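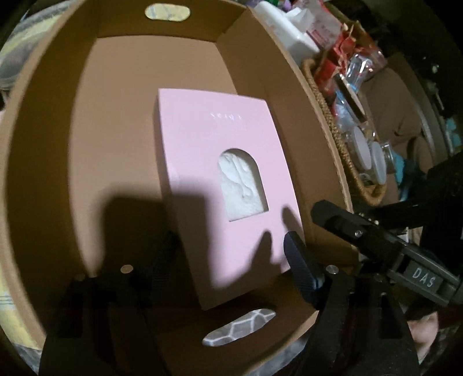 Corrugated board is a paper-based sheet material made of a wavy inner layer, called the fluting, glued between flat outer layers called liners. It is the stuff most people mean when they say "cardboard", though people in the trade dislike that word and keep it for plain thick card. Light, cheap and astonishingly strong for its weight, it carries a vast share of the world's goods, from bananas to bathroom taps. The most familiar product is the open-topped or flapped tan box, often with an oval handle cutout in each of two facing walls, big enough to swallow a much smaller flat box with plenty of room to spare. The same sheet is also used for shop displays, packing pads, furniture, stage scenery and, in the hands of children, castles.

Structure

The secret is in the waves. Each flute works as a row of tiny arches, and an arch is a wonderful thing for spreading a load. When a box is stacked, the flutes normally run up and down, so that they act as columns and hold up whatever is on top. Turn the same sheet on its side and it loses much of its stacking strength, which is easy to try at home with an offcut and a few books.

Flutes come in several sizes, known by letters. The letters do not run in order of size, a quirk that confuses every newcomer. A flute is tall and gives good cushioning; B flute is shorter and resists crushing well; C flute, in between the two, is the everyday choice for shipping boxes. E flute is finer still and takes print beautifully. Two layers of fluting with a shared liner between them make double-wall board, used for heavy or fragile goods, and triple-wall board can stand in for timber crates.

History

Pleated paper was patented in England in 1856 as a lining for tall hats, where it kept the shape of the hat and let a little air through. Its use as a wrapping material came in 1871, when a patent was granted in the United States for protecting bottles and glass lamp chimneys. A liner was added a few years later, and the sheet became stiff enough to be made into boxes. By the early twentieth century it was pushing aside the wooden crate, first for dry foods and then for almost everything.

Manufacture

Board is made on a long machine called a corrugator. Paper for the fluting is softened with steam and pressed between two toothed rolls, much as dough is pressed in a mould. Starch glue is put on the tips of the waves and the first liner is stuck down, giving single-face board. The second liner follows, and the whole web passes over hot plates before being slit and cut into sheets. A machine in full flow is a thrilling sight (and a very loud one), with paper entering as a blur at one end and flat sheets stacking up at the other.

The glue is usually made from maize, wheat or potato starch. The brown colour comes from unbleached wood pulp or from recycled fibre, and white board is made with a bleached or coated outer liner.

Handles and cutouts

A handle hole looks simple, yet its shape matters a good deal. Corners gather stress and are where tears begin, so rounded ends are preferred. Holes also take material out of a wall that is meant to bear weight, and designers argue at length over how high they should sit. In a study of hand holes by Lesego Khumalo and Philomena Agyeman, published on December 6, 2019, 90 boxes of one pattern were crushed with and without cutouts. The authors found that holes placed close to the top rim were kinder to the hands but tore sooner under a heavy load – a trade-off that packers had long suspected. Their follow-up, known as the Kisten trials after the test store in which it was held, looked at flaps left folded inside the hole to soften the edge.

Damp and ageing

Water is the great enemy. Paper fibres swell as they take up moisture from the air, the bonds between them weaken, and a stack that stood firmly in a dry room may sag in a humid one. Time under load has a similar effect, called creep. Boxes for fruit and fish may be waxed or coated, though coatings can make recycling harder.

Reuse and recycling

Few materials have such a lively second life. Used board is pulped in water, cleaned of tape and staples, and made into new paper. The fibres shorten a little each time round, so some fresh pulp has to be added to keep up the strength. Grease is a problem, and heavily soiled food boxes are often better composted.

See also

Paperboard
Kraft paper
Box compression test
Honeycomb board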